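El batallón logístico de Gatell recibe el relevo de su contingente y estrena servicio de apoyo a las familias

Lunes, 18 de mayo de 2026

La Base de Gatell acogió esta mañana el acto de relevo del contingente logístico desplazado a Gruterholm, donde la unidad ha prestado apoyo de transporte y mantenimiento durante los últimos seis meses. Regresan 112 militares, encuadrados en dos compañías, y toma el testigo una agrupación de entidad similar procedente del acuartelamiento de Stesska.

La comandante Lama Atallah, jefa del contingente saliente, hizo entrega del banderín de la agrupación ante los mandos de la base y los familiares invitados. En su intervención subrayó la continuidad del esfuerzo – las rutas de abastecimiento no se interrumpieron durante el invierno – y agradeció a los talleres de segundo escalón la disponibilidad de los vehículos pesados.

«Cada convoy que salió de Gruterholm lo hizo con el material revisado y con el personal descansado. Eso exige muchas horas que no aparecen en los partes», señaló la comandante Atallah.

Según el balance difundido por la Oficina de Comunicación de la base, el contingente completó 808 movimientos por carretera y gestionó 3000 toneladas de carga, en su mayoría combustible, repuestos y víveres. La misma nota cita la reparación de dos puentes auxiliares en el tramo norte de la ruta principal, afectados por las crecidas, y la reorganización del depósito de munición conforme a la normativa vigente.

El personal retornado dispondrá de un periodo de descanso y adaptación antes de reincorporarse a sus destinos. Durante ese plazo se efectuarán los reconocimientos médicos preceptivos y la devolución del equipo individual. Las compañías deberán remitir a la Plana Mayor la relación de material pendiente de baja, con especial atención a los equipos de transmisiones y a las prendas de protección balística.
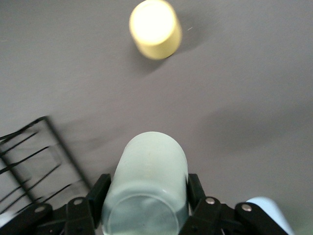 *Vaso amarillo pálido sobre una mesa gris y, en primer término, otro translúcido de tono azul verdoso.*

Coincidiendo con el relevo, la Jefatura de la base ha puesto en funcionamiento la Oficina de Atención a las Familias, instalada en la planta baja del edificio Kanaan. El nuevo servicio unifica trámites que hasta ahora se repartían entre la Sección de Personal y el Servicio de Acción Social: ayudas por desplazamiento, escolarización de hijos a cargo, cambios de domicilio y solicitudes de vivienda militar.

La oficina atenderá con cita previa en horario de mañana y mantendrá un teléfono de guardia para las familias del personal desplegado. Las solicitudes relativas al próximo curso escolar se tramitarán con carácter preferente. Quienes residan fuera del término municipal podrán presentar la documentación en el acuartelamiento de Stesska, que la remitirá a Gatell por el cauce ordinario.

La Jefatura recuerda que las ayudas por desplazamiento concedidas con anterioridad conservan su vigencia y no requieren nueva solicitud. Los expedientes abiertos en la Sección de Personal se trasladarán de oficio, sin que los interesados tengan que aportar de nuevo los justificantes ya entregados.

En cuanto a la agrupación entrante, su núcleo principal se encuentra ya en Gruterholm, donde ha realizado el reconocimiento de las rutas y el inventario conjunto de los almacenes. El resto del personal viajará en los próximos días por vía aérea. Los vehículos permanecen en la zona y se transfieren entre contingentes mediante acta, procedimiento que reduce el coste del transporte y acorta los plazos de relevo.

La agrupación de Stesska ha completado en los meses previos un programa de adiestramiento que incluyó ejercicios de convoy, evacuación de bajas y recuperación de vehículos en terreno nevado. Su despliegue se prolongará, en principio, hasta finales de año – con una revisión intermedia de efectivos prevista para septiembre – y mantendrá los cometidos asignados al contingente anterior.

El acto concluyó con el homenaje a los caídos y el desfile de la fuerza participante.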